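4.3 从缝合到缝扣子：机器到底能不能干家务活

写这一节之前我和 Ikechukwu Akande 吵了一架（友好的那种）。他觉得一篇讲家务和车间杂活的论文里，不该花这么大篇幅谈缝合。我的想法正相反：我们在 Plerkau 平台上做的所有任务里，只有缝合同时碰上了软东西、细线和弯针，这三样在家里缝扣子、补袜子，在车间里给座套收边，一样都躲不掉。所以我还是把它放在前面讲，叠衣服和拧螺丝往后挪到 4.4 节。

先交代一下做法。所有缝合片段都由腕部的小相机记录，同一个近距离视角也直接喂给策略网络。我们一共标注了 858 个片段，每个片段从夹住针开始，到针尖穿出对侧为止。打结单独算，原因后面会说。标注是我和 Ibrahim Nwosu 两个人轮着做的，做到后来我闭上眼都能看见线！

看图 3 就能明白我为什么老抱怨线。金属夹爪夹着一根细弯针，针尖已经靠近左边的切口，可同一块组织表面上还有好几段蓝绿色的线，有的绕到夹爪后头，有的松松地横在一边。右边那道切口上有三针蓝色的间断缝合，再往右上还有黑色的线结。对人来说，哪根线是手头这根，扫一眼也就有数了；对我们的检测网络来说，它们都是"细长、弯曲、偏蓝或者偏黑的东西"，分错是家常便饭。
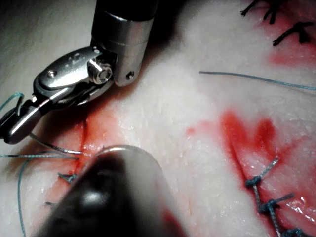 接着说结果。自主模式下我们跑了 143 次入针，针尖落点的误差比我预想的小，这部分我挺高兴的。有 19 次中途由操作者接管，我把这些录像从头到尾看了两遍，接管的理由大多跟针没什么关系，是线惹的祸：策略把旧线当成了新线，然后朝着错误的方向一路拉下去。还有几次是两件器械靠得太近，前面那件把视野挡住了，策略就停在那儿不动，等着画面自己变清楚。（它当然不会变清楚。）Ikechukwu 说这种停顿至少安全，我同意，但要是放在车间流水线上，班长大概不会这么有耐心。

那么，换成家务活会怎样？我们把同一套策略搬去缝扣子，用的是 Dustley 夹具，布料绷紧，扣子事先放好。绷紧的时候还行，比我想的要顺。可一旦把布松开，让它像搭在膝盖上那样软塌塌地垂着，问题就全冒出来了：布跟着针跑，针从扣眼边上滑过去，线还老在背面打圈，而腕部相机偏偏看不到背面。人缝扣子的时候，另一只手在布底下一直摸着，顶一下，捏一下，这些小动作我们的系统里压根没有对应的东西。Ibrahim 建议在布下面垫一块触觉板，去年 12 月我们试过一版，信号太糊，没法用，所以本文不报告那一版的数据。

打结是另一件让我头疼的事。穿针是一个大致可以预先规划的弧线，打结却要求两件工具配合着绕线，线的形状每一刻都在变。我们用 Nwankwo 仿真器生成了 2000 条绕线轨迹来预训练，仿真里漂亮得很，换到真实的线上就变了味。仿真的线没有"记性"，而真的线从线轴上下来时带着卷，你松开它，它就自己弹回去。我试过把卷曲参数加进仿真，效果好了一点，但还没好到我敢写进摘要里。目前所有的结仍然由人遥控完成，上面那些自主入针的数字里也都不包括打结，请读者看表的时候留意这一点，别替我们多算功劳。

常有人问我，手术器械都能做得这么精细了，怎么家里还没有一台会补衣服的机器？我的看法是，精细本身早就不是瓶颈。器械的运动精度远远超过缝扣子的需要。难的是周围的环境没人替它收拾：灯光随便，布料随便，线头到处都是，旁边可能还有只猫。手术台边上有一整队人在维持秩序，夹线、剪线、擦拭，机器只需要管好那几厘米。家里的沙发上可没有这样一队人。车间介于两者之间，工装夹具能替掉一部分人手，所以如果让我押注，我会押座套收边先做成，补袜子排在很后面。

当然，这个判断有它的局限。我们只用了一种弯针，照明条件也比较单一，操作者又都是熟手，接管的时机可能偏早。换一批人来坐在操作台前，接管次数多半会不一样。Nosulen 线材分割模块在本节实验中使用默认参数，没有针对深色线重新训练，重新训练后的对比见附录 B。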